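Enberg Studio Building, 2nd floor
Monthly electrical and fire walk-through
2025-08-06
Checked by: Suha Haddad
With: Minoru Maruyama (Matsuda Property)
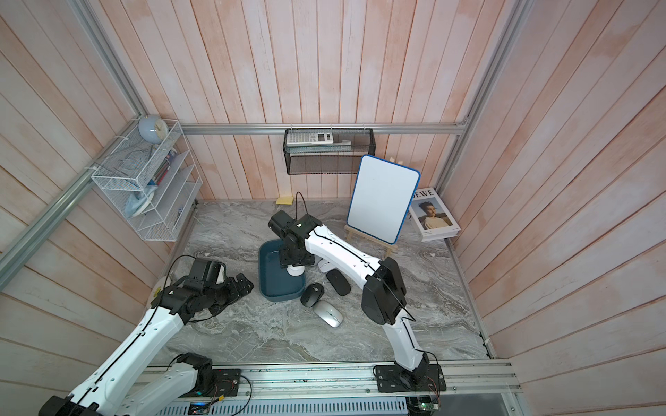

Rm 8, marble-pattern tabletop, pink plank walls

Exits and halls
Stair door closes by itself: OK
Hall clear full width: NO. Flat boxes stacked by the Zultura door again. Told them in July too. Moved while we were there
Exit sign, east: OK
Exit sign, west: dim, new battery pack ordered

Extinguishers
Rm 8: OK, tag current
Kitchenette: gauge low, swap out this week
Hall: OK but bracket loose, one screw missing

Electrical
Panel door shuts, labels readable: mostly. Breakers 4 thru 8 relabeled in pencil, needs proper lables
Power strips plugged into power strips: found one, Rm 5, under the window desk. Unplugged, left note for Miyuki
Space heaters: one, Rm 3, 800 W. Not allowed on that circuit, she will take it home
Outlet covers: cracked one by the sink. Minoru has spares
GFCI test, kitchenette: tripped and reset fine

Smoke alarms
All chirped on test exept Rm 6. Battery changed, retested, OK

Storage
40 in. clear in front of panel: OK now, was not OK when we got there (mop bucket)
Solvent cabinet: latched. List on door out of date, Yae to redo

Open from last time
Ceiling stain outside Rm 2: same size, Wosholm roofer still hasnt called back
Handrail, lower stair: fixed

Recheck hall and extinguisher before end of August. Copy to Rozália Šťastný.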